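Teaching laundry with the hand-held grippers
Plakdale how-to pages - part 2

By the time you reach this page you should have a charged pair of grippers, a calibrated camera on each and a free afternoon. You will also need laundry. Most households can supply this at no notice.

The job for this part is picking up a single item from a soft, lumpy surface, moving it, and letting go. You do it by hand, holding the grippers, and the Derov software turns your movements into something an arm can attempt later. It will copy everything, including the bit where you dithered.

1. Choose a surface that fights back a little. A bare table teaches the arm that the world is flat, a belief it will hold for months. A fleece blanket is good. A patterned one is better, as the tracker likes something to hang on to when you move.

2. Squeeze the trigger slowly. Come in from above, pause, close, pause again. Take a pinch of cloth and no more. If you grab the blanket as well, open up and start the clip afresh.

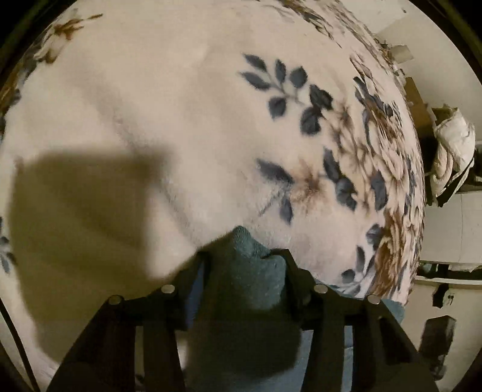
Teal knit between the jaws, floral fleece behind.

3. Watch your shadow. Grindon, the labelling tool, tends to mark a hard shadow as a dark garment and will offer you a pair of trousers that don't exist. Move the lamp between clips, by all means, but leave it alone during one.

4. Go on to the heavier stuff. Denim is stiff and opinionated, and it creases where it likes. Pinch near a fold, lift by a hand's width and check the grip before you travel. When both hands are working, keep one still while the other moves, at least until you've got the knack. 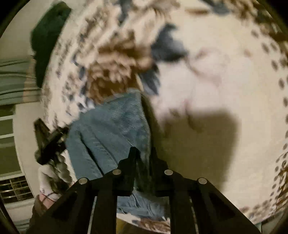

Then slow down. Whatever speed you think is slow, halve it. Our first batch from the Chantharasri flat came to 100 clips and we kept 78, and the rest went in the bin for blur, nearly all of it from me hurrying towards my tea. A smeared background for a moment or two is fine - the tracker will coast through it - but a whole clip of it is no use to anyone.

5. Let go properly. Open the jaws fully, back straight out, and only then lower your arms. People drop the item and wander off with the recording still running, and the arm learns to wander off too.

6. Name the clip before you start the next. Ours are plain running numbers, and we're up to 1783. I did try descriptive names in September. There are now eleven clips called "sock again".

If Derov refuses a clip with "pose lost", wipe the lens and redo the calibration from part 1. If it refuses the next one as well, restart the lot and fold something yourself while you wait.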